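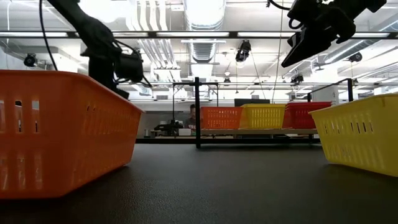
Ticket: Colored baskets, rim size and stacking
Opened by: Rosalind Kapoor
Date: May 19, 2025
Status: Waiting on supplier

Problem: Yellow baskets from the Dornow order jam when stacked inside the orange ones. Two stacks had to be pulled apart by hand.

Tried so far: Turned the yellow ones end for end. No change. Stacked yellow on yellow, fine. Orange on orange, fine.

Reply, Tshepo Mokgethi: The January order was 100 baskets from Jumley, so the molds may differ. Keep each color in its own stack for now. I have asked Dornow for the rim measurements.

Update: Stacks separated by color. Red not tested yet.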